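### 3.2 Where the paint goes first

I'll admit I went into this part of the study thinking wear in a sorting bin would be boring (a scratch is a scratch, right?), and then I spent most of April with my head over one. We looked at 22 metal bins at the Ninley site, all painted on the inside and all in daily use for small parts. Charoen Saengthong did the paint scoring with me, and we argued a lot over what counts as "worn" and what's just dirty.

The floors were easy. Every one we scored was down to scuffed metal over most of its area by 2000 loads, so we stopped scoring floors after that and put our time into the walls. The walls are where it gets fun! Side walls hold their color far longer than I'd have guessed, with scuffing mostly toward the inner edge. The sloped panels at the back lose paint in patches with ragged borders, and the patches sit low on the slope, where parts slide down and get dragged along before they settle. I had expected an even fade from top to bottom, and I was wrong about that.

We used a 2-point scale (painted or worn) on a grid drawn over each wall, with 400 cells per bin. It's crude, but two people scoring on different days got close enough that I was happy to keep it. Figure 4 is a bin of the blue-gray kind, with the worn part of the slope along the lower half and bright scratches on the floor. Drain holes were left out of the grid, and so was the seam where slope meets floor, which we never managed to score the same way twice.

**Figure 4.** Paint loss on the inner slope and bare floor of a gray metal bin.
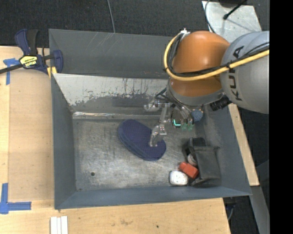

Keith Paewai, reading a draft of this section, wrote back that he'd score the seam separately and leave the slope alone, and that in his own bins at Alberg the rust always started there, long before the walls looked bad.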